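Subject: Re: [Lostham-swap] Old batteries, where do they go?
From: Cameron Crichton

Hi Raíssa, the yellow basin is still the drop-off point for used cells.

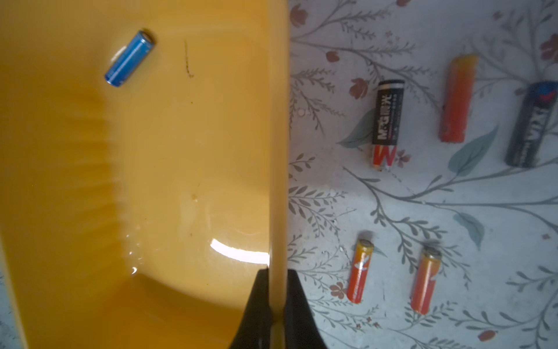 Please put only dead ones in it. Anything you haven't tested stays on the table beside it until one of us gets to it with the meter. I go through them most mornings before 10, and whatever still reads well goes in the Girnlow tin for clocks and remotes.

Raíssa Pimentel wrote:
> I have a bag of mixed batteries from my mother's kitchen drawer,
> all different makes. Do they need to be sorted by brand? And
> can I bring the button cells too?

No need to sort by brand. Color and label make no difference to the recycler. Button cells are fine but put tape over both sides first, and keep them in a separate envelope. The same goes for 9-volt blocks - tape the contacts.

If one has leaked, leave it in its own bag and write "leaked" on it. I had 3 of those in May and had to scrub everything.

One more thing for the whole list: wipe the basin dry before you add to it if you find any water in there. It gets rinsed at the same sink as the mugs and doesn't always get a towel afterwards.

The next run to Bumow is after 6 in the evening, so anything dropped off that afternoon will make it.

Cameron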